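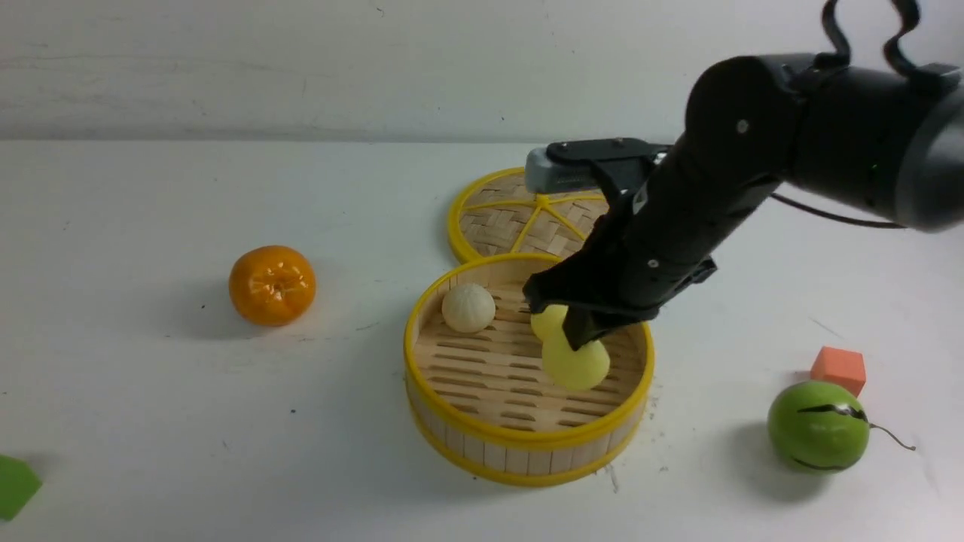

A reader wants to know why anyone would sign a 13-week rural nursing contract when the casual pool in the city pays nearly the same by the hour, and says the agencies are flogging a holiday with night shifts attached. Fair question! I've done four of these contracts now so I'll have a crack at it. Thread, probably a long one, kettle's on.

First up, the hourly rate is the least interesting number on the page. My last contract at Gellard was base award plus penalties, nothing flash. But the accommodation was covered, and the agency (Hotetti, for those who always ask) put $815 towards travel. Half paid when I arrived, half when I finished.

Read that last bit again before you sign anything, by the way. If you leave in week 11 you don't get the second half, and with some agencies you owe them the first half back as well. Mine was on page six in a paragraph headed "General". Cheers for that.

Accommodation "provided" can mean a lot of things. At Gellard I had a unit to myself behind the hospital, with a decent heater and a washing machine. At Llanos I shared with two others on opposite rosters, so somebody was always asleep and somebody was always making toast. Ask for the address and ask if it's shared. Get the answer in an email.

Now the casual pool. Yes, the loading looks lovely. Then you get cancelled at 5 am with your scrubs already on, three times in a fortnight, and it looks a bit less lovely. On contract I had guaranteed hours. I could work out my October pay in September, which I'd never managed in my life.

Things I wish I'd asked Llanos before I said yes: who's the senior on nights, is there a doctor on site or on the phone, how far is the next hospital up. (Doctor on the phone. Next hospital 90 minutes by road, longer if the creek's over.) I learned a heap there but I was pretty rattled for the first fortnight.

On-call! Check the radius. Gellard wanted me inside 50 km whenever I was on call, which ruled out the beach and my cousin's place both. The on-call allowance was small enough that I noticed the fuel more.

A couple of you have asked about Eto, the newer mob advertising everywhere. Haven't worked for them. Their recruiter was friendly and rang back when she said she would, but she couldn't tell me who pays for the mandatory training days, so I left it there. If you've done a stint with them I'd love to hear how it went.

Also, tax. Keep every fuel receipt and talk to an accountant who has seen an agency nurse before. I used my mum's and we both had a terrible time.

So would I go again? Saying yes to Gellard for winter if they'll give me the same unit. Replies are open, tell me your worst shared house.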